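Surface Finishes, Handout 7: Looking After a Shiny Top
Updated 2026-03-30

Hello again! A few of you asked for last session's notes typed up, so these are mine, tidied a bit (my handwriting is dreadful). We're still on marble-look surfaces, and I want you thinking about light as well as dirt. A polished top shows everything.

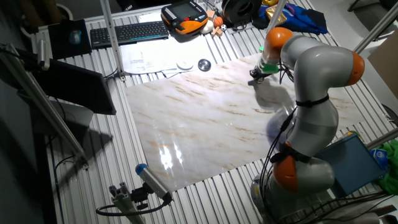
I learned this with the Laur sample back in January, when I wiped it in circles and had to look at my own swirls for 11 days. So, straight strokes, following the veining, with a cloth you've folded twice. Turn it to a clean side before you think you need to!

Then there's what you put on top. I'm fond of a mesh basket for the small bits, as you can still see some of the pattern through the sides, but do lift it when you clean. Dragging is how the Flalley top got its scratch.
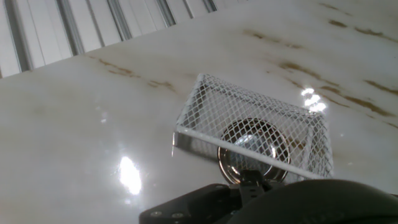
Checking your work

Get down low and look across the surface towards a window or lamp, then move 2 steps to one side and look again. Veining can hide a smear very nicely. On a white top with faint tan and brown veins, like this one, I'd check the pale stretches first, and then go back over the bits where the glare was sitting, from a different side. Papers kept just past the far edge are fine by me, they're easy to shift.
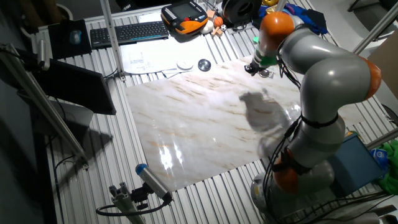 For next time, read page 61 of the Cetdale booklet and bring a folded cloth. The Pliden samples should be here by then.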